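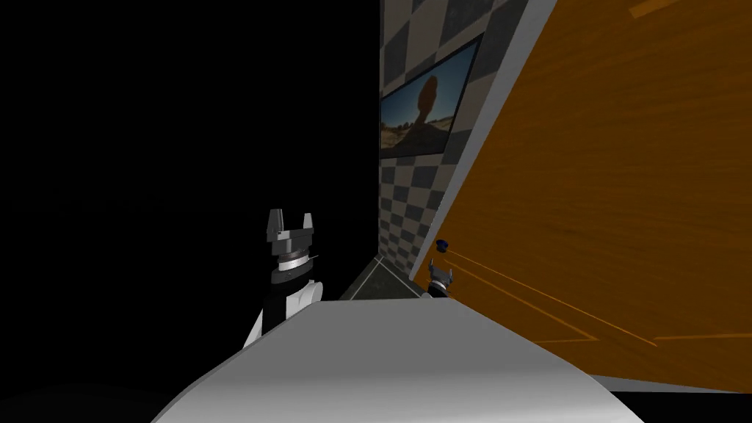 # Testing whether a robot can open a door in simulation

Opening a door is a good first test for a household robot. Laundry, dishes and trash all involve walking from one room to another, and a machine that can't get through a door will do one room's worth of chores at best.

This page covers the door test in Skemach. You need a two-armed robot model with parallel grippers and a working install. If you don't have the practice rooms yet, get the Bruvcombe set first.

## Set up the room

1. Load a room with a round knob. Lever handles are easier and should be tested separately.
2. Set the hinge so the door swings freely. Add a closer spring later.
3. Turn on contact forces for the knob and both fingers of each gripper.
4. Park the robot within arm's reach of the knob.

## Run the test

Split the job into 3 stages and score each one:

- **Reach.** The gripper gets to the knob without bumping the door.
- **Turn.** The fingers close and the latch releases.
- **Swing.** The door opens to 70 degrees and the base doesn't hit it.

Run 100 trials per stage. Move the starting position a little each time, or you'll only learn that the robot can repeat one motion.

If most failures are in Turn, check finger friction before you touch the controller. Two flat fingers hold a round knob along two narrow lines, and they slip. Raise the grip force in small steps. If it still slips, try turning the wrist before closing so the arm has its full range left.

If Swing fails, look at the base. The arm often runs out of reach halfway through, so the base has to back up while the hand keeps hold.

## Reading the results

A good score here doesn't mean the robot is ready for a house. Real knobs are loose, sticky or greasy, and real doors drag on carpet. I'd call the chore half solved. Repeat the test with the spring on and with lower friction, then save the log from each run under its own name.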